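Comparing Two Finger Sets for a Wrist-Mounted Gripper in Simulation
Term project report
Sang-wook Ko and Müzeyyen Keskin
December 3, 2024

1. Background

Our group was asked to pick one part of a pick-and-place setup and test whether changing it made a difference. We chose the fingers. The lab already had a simulated arm and a wide-angle wrist camera working from a project that finished in April, so we kept both as they were and only swapped what was at the end of the gripper.

The two finger sets are called Koltevora and Buchanan in our files, after the folders they came in. Koltevora fingers are straight and parallel with flat pads. Buchanan fingers are wide at the base and taper to a narrow tip. We coloured the Buchanan set blue so we could tell the runs apart when scrolling through saved views.

2. Method

The task was to pick up a small numbered block from a white table and set it down inside a marked square. Each finger set got 200 attempts, with the block placed at a new position and angle each time. The random seed was 1211 for both sets, which means both saw the same block positions in the same order.

The controller was the same for both. It lowers the gripper over the block, closes at a fixed speed, waits 30 simulation steps, then lifts. We did not tune it separately for each set. A fairer test might have done so, but we ran out of lab time.

An attempt counted as a success if the block was inside the square and the fingers were clear of it at the end.

3. Results

Koltevora succeeded in 148 attempts and Buchanan in 171. Most of the gap came from blocks turned well away from the gripper. The flat pads tended to land on a corner and push the block off to one side, while the narrow tips had more room to get down beside it.

Buchanan had its own problem. When the grip was too high, the block rotated between the tips during the lift. We saw this much less with the flat pads.

The camera view also changed. With Koltevora the pads hid a good part of the block once they closed. With Buchanan the face of the block nearest the gripper stayed in view between the fingers, and we could often still read the numeral — sideways or upside down, depending on how the block was lying. Shadows on the table beside the block were a nuisance with both sets and threw off our edge detector several times.

4. Limits

Friction values were the defaults and we never checked them against a real block. We used one block size only. Müzeyyen started on a larger one but the contact settings needed changing and we dropped it.

5. Next steps

We would like to repeat the test with the Clarkosow controller, which adjusts closing speed, and to try a Buchanan tip with a small flat pad added. 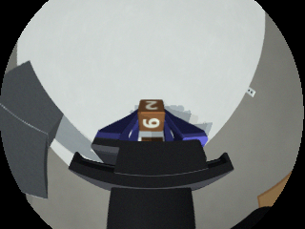
Figure 1. Wrist camera view with the Buchanan fingers on either side of a numbered block.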